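Perguntas frequentes -- Clube do Chá da Orovska

Recebo tantas mensagens repetidas que resolvi juntar tudo numa página só. Se a sua dúvida não estiver aqui, escreva-me pelo formulário e eu respondo quando puder (às vezes demoro, peço já desculpa!).
Última atualização: 18 de novembro

O que é o clube, afinal?

É uma assinatura de chá em folha. Todos os meses escolho os chás, embalo e mando para sua casa. Comecei a fazer isto para os amigos, depois vieram os amigos dos amigos, e quando dei por mim tinha o corredor cheio de caixas e o meu gato a dormir em cima do oolong.

Quantos chás vêm em cada caixa?

Depende do plano. A caixa pequena, que se chama Sandu, traz sete amostras. A grande, a Ravport, traz doze. Os nomes não querem dizer nada de especial, gostei do som e ficaram.

E quanto chá é isso em chávenas?

A caixa grande dá para umas 40 chávenas, mais coisa menos coisa. Se for como eu e fizer três ou quatro infusões com as mesmas folhas, dá para bem mais.

Posso escolher os chás?

Escolher um a um, não. Pode dizer-me do que não gosta e eu tenho isso em conta. A I-hsuan Kuo, que assina desde o princípio, proibiu-me de lhe mandar qualquer coisa fumada, e nunca mais viu um lapsang na vida. Também dá para pedir só verdes, só pretos ou uma caixa sem cafeína.

De onde vêm os chás?

Os oolongs chegam-me através do Ming-te Mok, que compra a pequenos produtores em Taiwan. Os pretos turcos são da Elif Naz Coşkun. O resto vem de um importador, a Wustilico, com quem trabalho há anos e que me atura as perguntas todas. Na ficha de cada amostra ponho a origem e a época da colheita, quando sei. Quando não sei, escrevo "não sei".

A que temperatura devo pôr a água?

Ui, a pergunta que mais recebo! Para os verdes, deixe a água ferver e espere uns minutos antes de a deitar. Para os pretos pode ir a ferver, sem medo. Os oolongs ficam no meio e aceitam quase tudo, mas eu gosto deles com a água bem quente. Se o chá lhe saiu amargo, experimente primeiro encurtar o tempo e só depois mexa na temperatura -- é quase sempre o tempo.

Preciso de bule?

Não precisa. Eu passei a faculdade inteira a fazer chá numa caneca com um coador de rede, daqueles que assentam na borda, e continuo a fazê-lo de manhã, quando estou com pressa. Só peço que o coador seja largo. As bolinhas de metal apertam as folhas, elas não abrem, e depois as pessoas escrevem-me a dizer que o chá não sabe a nada.

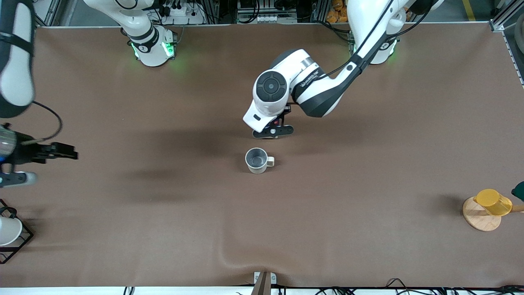 Quanto ao tamanho, qualquer caneca que já tenha em casa serve, desde que ajuste a quantidade de folhas. Uma colher de chá bem cheia para uma caneca normal, um pouco mais se as folhas forem grandes e enroladas. Se gosta do chá forte, ponha mais folhas e mantenha o tempo.

A minha caneca ficou com manchas castanhas. Como é que se tiram?

Bicarbonato e uma esponja húmida. Esfregue devagar, passe por água e já está. A Yi-chun Leung jura que faz o mesmo com sal grosso, mas eu tenho medo de riscar o vidrado e nunca experimentei.

Como guardo o chá?

Fechado, no escuro e longe do fogão. E longe do café, por favor! O chá apanha cheiros com uma facilidade incrível; perdi um jasmim lindo por o ter guardado ao lado dos cominhos. No frigorífico só ponho matcha, e bem fechado.

Quando saem as caixas?

Na primeira semana do mês. Em outubro atrasei-me porque as etiquetas vieram com o nome errado e tive de colar 84 à mão, uma por uma, com a ajuda do Chi-keung Choi (obrigada, Chi-keung, devo-te um jantar).

Posso oferecer uma assinatura?

Pode, e eu adoro preparar essas! Na encomenda há um campo para a mensagem, que escrevo à mão num cartão. A letra é a minha -- não prometo que se perceba tudo. O preço não vai dentro da caixa.

Como cancelo?

Escreva-me antes do fim do mês e a caixa seguinte já não sai. Também pode fazer uma pausa, para férias ou quando tem chá a mais no armário, e retomar quando quiser com o mesmo plano.

Fazem provas presenciais?

Por enquanto não. Gostava muito, mas a minha sala leva poucas pessoas e o gato ocupa um dos lugares. Se vier a organizar alguma, aviso primeiro quem já assina.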